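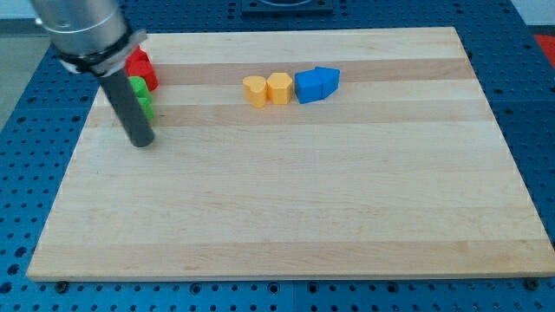
By Jaanus Siliņa

Why Trees Have Rings

A tree grows in two directions. The tips of the branches and roots make it taller and deeper. A thin layer under the bark makes it thicker. This layer is called the cambium (say KAM-bee-um). In most trees it is only a few cells thick, and it wraps the whole trunk like a sleeve.

The cambium makes new cells on both sides. Cells on the outer side become inner bark, which carries sugar made by the leaves. Cells on the inner side become wood, which carries water up from the roots.

Light bands and dark bands

In places with a cold winter, the cambium does not work all year. It starts in spring, often in April or May. The tree needs a lot of water for its new leaves, so many of the first cells are wide with thin walls. Wood made at this time is called earlywood.

Later in summer, growth slows down. The new cells are smaller and their walls are thicker. This is latewood. In a pine or a spruce it looks much darker than earlywood. In fall the cambium stops.

One band of earlywood plus one band of latewood makes one ring. One ring usually equals one year.

Some trees are harder to read. Maple has small water tubes spread evenly through the ring, so the line between one year and the next is thin and faint. Oak has large tubes packed into the earlywood, and its rings are easy to see. Many trees in warm, wet forests have no clear rings at all.

Rings and grain

Rings look like circles only when a trunk is cut straight across. When a log is sawed lengthwise into boards, the same rings show up as long lines or curved shapes. People call this pattern the grain.

Stripes on something made of wood are not always rings. A cutting board can be built from many strips glued side by side. Each strip may have its own shade, and a wide stripe of color can be one whole strip.

Heartwood and sapwood

The outer part of the trunk is sapwood. It moves water. The inner part is heartwood, which no longer moves water but still helps hold the tree up. Heartwood is often darker. In maple, the pale wood that people like for kitchen tools is mostly sapwood.

Working out a date

Suppose an oak was cut down in 1910 and has 116 rings from the bark to the center. The outside ring grew in 1910. Count that ring as number 1 and keep going inward. Ring 116 grew in 1795.

A wide ring often means a good year for growing. A narrow ring can mean a dry year, a cold year, or insects eating the leaves.

Scientists do not have to cut a tree down to see its rings. They use a hollow drill to take out a thin rod of wood, called a core. The rings cross the core as short lines, and they are counted under a microscope.

Words to know

Cambium: the layer that makes new wood and inner bark.
Core: a thin rod of wood taken from a trunk.
Grain: the pattern of lines in cut wood.
Latewood: wood made near the end of the growing season.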